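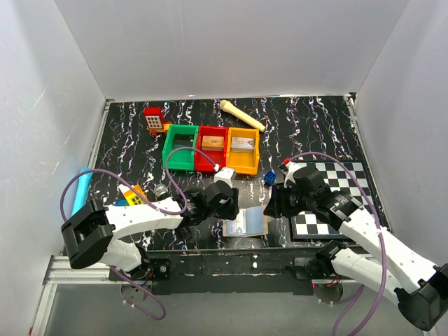 PLOLSTEAD - Plolstead Search and Rescue has changed the way it checks, charges and stores field equipment after an inventory found that a large share of its electronics and medical supplies had no inspection record. The new procedure took effect in June 2021 and applies to all gear issued from the team's main station and from the trailer kept at the Mudora trailhead. Under the old system, returned gear went back on the shelf and was looked at before the next call, if there was time. Under the new one, small items are put into open plastic bins standing side by side, green, red and yellow-orange, and stay there until someone signs for them. Green means ready to go back into a pack, red means out of service, and yellow-orange means the item works but something in it has to be replaced or recharged. Larger items such as litters and rope bags get a hanging tag in the same colors.

The inventory covered 2,153 items. Of those, 1,372 had a complete record showing date of purchase, last inspection and expiration date where one applies. The rest were missing at least one entry. Most gaps were minor, such as a headlamp with no purchase date, but the list also included avalanche transceivers, radio batteries and chemical heat packs.

"A missing record doesn't mean the item is bad," said Hideaki Ishida, the team's equipment officer. "It means we can't say either way, and we were issuing it regardless."

Ishida began the review after a training exercise on Tundanano Ridge last September, when two handheld radios shut down within an hour of leaving the vehicles. Both had shown a full charge on the rack. Bench testing afterward found that the battery packs held less than half of their rated capacity. The charger indicator reads voltage only, so a worn pack can show full and then drop off quickly under load, particularly when transmitting in the cold.

Radio packs are now cycled on an analyzer every three months. A pack that measures below 80 percent of rated capacity is moved to training use, and one below 60 percent is recycled. The capacity figure and test date are written on a label on the pack itself as well as entered in the log. Cold-weather packs are tested a second time before the snow season, after a night in an unheated vehicle.

Transceivers are checked for transmit frequency drift, receive range and antenna function. The range check is done outdoors, away from vehicles and power lines, with the units turned to each of the three antenna orientations. Any unit that falls short of the maker's stated range by more than a fifth is sent out for service. Alkaline cells are removed at the end of each winter to prevent corrosion of the contacts, a step that had been left to individual members.

Rope and soft goods are handled by date and by use. Life safety rope is retired five years after it enters service, or sooner after a severe load, contact with chemicals or visible damage to the sheath. Each rope has a card listing the hours and type of use. Webbing and slings with no readable date marking were pulled from service during the inventory, and replacements have been ordered.

Medical supplies are checked against expiration dates once a month. Sealed items that expire within the next 90 days are swapped out of field packs and used in classes. Tourniquets taken out of their wrappers for practice are marked with blue tape and are not returned to field packs.

The log is kept in Myung, an inventory program the team had already been using for vehicle maintenance. Each item carries a printed barcode, and members scan it with a phone when they take it out and when they bring it back. The program flags any item that is past its inspection date and will not let it be assigned to a pack until an equipment officer clears it. A paper sheet is kept at the station for use during power or network failures, and entries are copied over afterward.

There is no cell coverage at the Mudora trailhead, so scans made at the trailer are stored on the phone and uploaded when the member is back in range. Ishida said this is the weakest part of the arrangement. If two members sign out the same item before either phone connects, the program records a conflict that has to be sorted out by hand. A fixed tablet for the trailer is being considered, but it would need its own power supply and a heated enclosure.

Check-in after a call takes longer than before. The first full return under the new procedure, following an overnight search below Tundanano Ridge, took nearly three hours. The team expects that to drop once members are used to scanning gear as they unpack it. Vehicles can be put back in service before check-in is finished, provided a sealed reserve pack is on board.

The inspection schedule and the retirement limits for each class of equipment are posted at the Plolstead station. Members who keep team-issued radios or transceivers at home have been asked to bring them in for testing and labeling. Personal gear used on calls is not covered by the log, though members may use the analyzer on training nights.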